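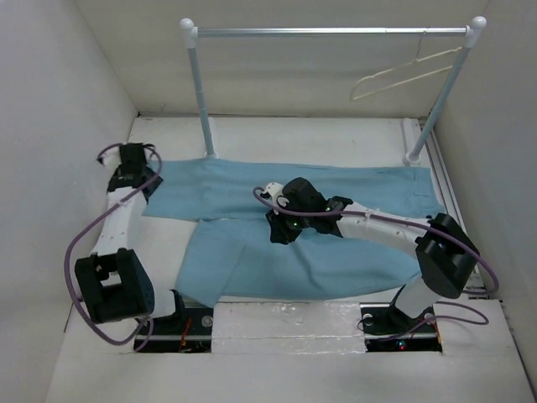 Call for Participants: Open Day Demonstration, Wirncombe Workshop

Kaltus is looking for 30 people to take part in our open day in June. We build two-armed robots for handling clothes, and we want people from outside the company to watch them work with a garment and a small hanging rack, then tell us what they think.

What you will do

You will join a group for a visit of 3 hours. Přemysl Machala will run the demonstration and show how an operator guides both arms. After that you will have a turn at the controls — no experience needed — and fill in a short questionnaire. Anežka Vondráček will lead a group discussion at the end.

Who can apply

Anyone 18 or over. We would especially like to hear from people who have worked in laundries, tailoring, or clothing stores. You should be able to stand for up to 30 minutes at a time. Seating is available for the rest of the visit.

Practical details

The workshop is on the ground floor of the Strazds building, a former shirt factory that opened in 1970. Parking is free. Lunch is provided, and travel within the county is paid back on receipt. Please wear closed shoes and tie back long hair.

How to apply

Send your name, a phone number, and a few lines about your work to the open day desk at Kaltus. Tell us if you need step-free access or have food allergies. We will reply to everyone by email.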